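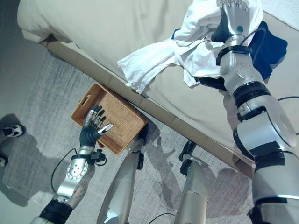
White cloth on top of the navy, on the bed.

October, 4.40pm

Natural dye bench, madder pots again. Writing this up before I forget which jar was which.

Weighed out the Varnholm root first thing. Ground finer than the last sack, more like snuff than sawdust, so it clumps. Wet it to a paste in a bowl before it goes anywhere near the pot. Soaked overnight in the big enamel pan, lid on, window end.

Cloth: 944 g dry weight for the whole batch, scoured on the old recipe (soda ash, long simmer, let it cool in the pan). Scour water came out the colour of weak tea even though the cotton is sold as ready to dye. It is not ready to dye. Scour everything, whatever the label says.

Mordant. Alum acetate, 5 per cent on weight of cloth. Wumpini thinks we should go up to 8 and she may be right for the heavy drill but for the lawn it seems a waste. Left it in the bath, stirred when I remembered. Chalk dip afterwards, warm, in and out, rinse. Forgot to rinse two of the pieces properly and they have gone a bit dusty at the hems. Marked with a double knot.

Dye pots:

Pot 1 - Varnholm root, tap water, nothing added
Pot 2 - same root, pinch of chalk
Pot 3 - the Clestau root, end of the sack, chalk as pot 2

Took all 3 up very slowly. The hotplate on the left is still running fierce, whatever the dial says. Pot 1 got away from me while I was on the phone and went well past where I wanted it. You can see it in the cloth, brown creeping in, brick more than red. Pots 2 and 3 stayed down and both are lovely. Pot 2 the clearer of the two. Pot 3 has more orange, quite a warm coral on the lawn, less so on the drill.

Note for whoever does the next one: use the thermometer with the clip. The other one reads low, I checked it against the kettle.

Exhaust baths. Kept the liquor from 2 and put the wool skeins in after. Soft peach. Nobody asked for peach but I like it. Pot 1 liquor poured away, smelt off.

Washing fastness, first go. Strip from each pot stitched to a strip of undyed white, both sides, into the jars with warm water and the plain soap. Shaken every so often, rinsed, dried flat on the rack. Pot 1 left a faint mark on the white. Pot 2 nothing I can see. Pot 3 a blush on one edge only, might be a loose bit of root caught in the stitching. Repeat pot 3 before we tell anyone anything.

Rub test: dry fine on all of them. Wet rub poor on 1, ok on 2, forgot 3. Sorry.

Light strips are up in the south window, half covered with card. Date on the back of the card. Please dont move them to water the plant!

Grabner want enough for the cushion run, which on my sums is 2,000 ml of strong alum stock to start with and we havent got the alum. Ordered more through Zokero, they say it is on its way, they said that last time too. If it doesn't come we do the small pieces first and hold the drill back.

Also they have asked again if it can be "more pink". Can do pinker with madder if we keep it cool and stop early but it will be pale. Told them so. Will send pot 2 and a short-soak piece side by side and let them pick.

W. Osei to try:
- pot 2 again with rainwater from the butt
- an iron dip, very weak, one swatch only, in the BAD bucket so it doesnt get into the rest
- washing soda at the end for the bluer red, small jar

Swatches stapled in overleaf, the frayed one is pot 3. Staples will rust, need to sew them in when there's time.

Out of: labels, string, ph strips. Sieve has a hole in it, using the muslin for now.

5.15pm. Hotplates off, pans soaking, skeins on the line. Short-soak piece still in, leave it till I'm back.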